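Unit 4: Shared desks and where things go

Handout for the Tuesday group. Tutor: Wiroj Limsakul

Last week we looked at storage. This week is about the working surface itself, when two or more people use it in one day.

A desk in use collects three kinds of thing: what the job needs, what the person needs, and what somebody forgot to take away. In the Detitz office survey, which had 166 replies, the third kind caused most of the complaints.

Points to note
Keep the laptop towards the person using it, with space in front for the hands.
Drinks go at a corner or on a side desk, in something with a lid – open mugs are the main cause of damage.
Bags go off the main table.
Where two tables meet, agree which one is for work and which is for putting things down.
Leave chairs and stools so that people can get past.

Task
Choose a desk you share. Write down what is on it at the start and end of a session, up to 10 items each time. Mark each one J (job), P (person) or F (forgotten). Bring the list with you next week – handwritten is fine.

Reading: Mwaipopo, chapter 2, on side desks.

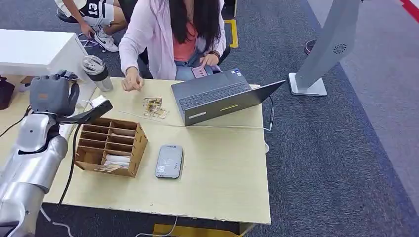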